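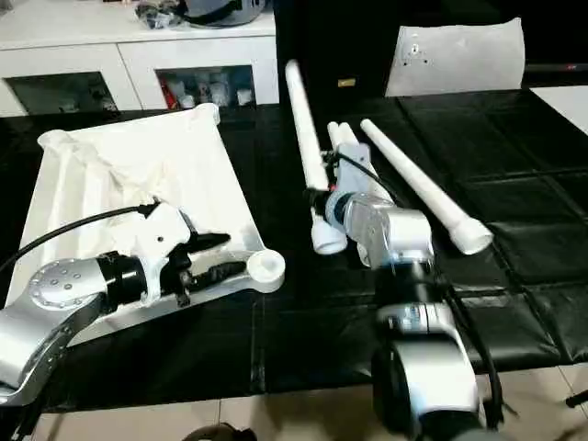 Sam. 10 mai – par l'équipe Zikberg
Lecture : 4 min
Rubrique : Apprentissage et manipulation

3. Collecte des démonstrations

Le corpus Josex compte 2 568 épisodes d'assemblage bimanuel, enregistrés par téléopération depuis février. Ce volume est souvent cité comme un gage de généralisation. Nous en doutons : un même opérateur, placé devant la même table, produit des trajectoires très proches, et Kratochvíl traite chacune comme un exemple indépendant.

L'insertion des poteaux (fig. 2) montre bien la difficulté. Le moment utile – l'alignement avec le logement – n'occupe qu'une faible part de l'épisode, le reste étant du transport.
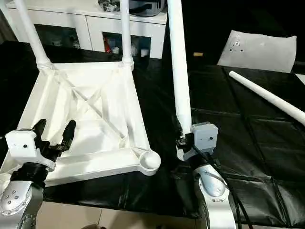 Figure 2. Poteau blanc tenu à la verticale par la pince droite, à côté du cadre ; le logement avant droit est vide.

Le protocole Flaromo prévoit trois positions de départ du cadre. Les deux premières ne diffèrent guère, et nous n'avons pas trouvé de critère d'exclusion écrit pour les essais hésitants.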